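**Goltonholm workshop, January, 14:10**

Entry by I. Karppinen. The footwear for the entrance hall exercise was sorted this afternoon. The purpose is to settle how slides are to be paired and set out before the Memdale shelving is filled. Room 101 remains the store for anything not in use.

Pairs are matched by colour first and by strap second. The pink slides have a wide single strap and the black ones a ribbed strap, so the two sorts are easily told apart. Each pair is to be placed side by side with the toes pointing the same way.
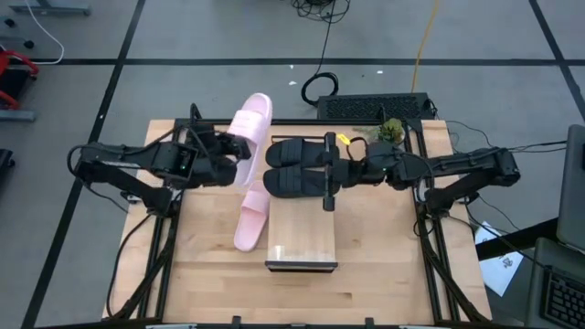 Romain Moulin has asked that the shelf spacing be reviewed before further pairs are brought in. The present shelves are 400 mm deep, which is sufficient for slides up to size 41 - larger sizes have not been tried. The Rautiainen rack is shallower and should be kept for children's sizes.

Outstanding: labels for shelf 3; a decision on whether odd shoes are returned to the store or held in the Ondard box. R. Moulin to confirm both points in writing. The plant may stay on the table for the present, provided it is kept to the back corner.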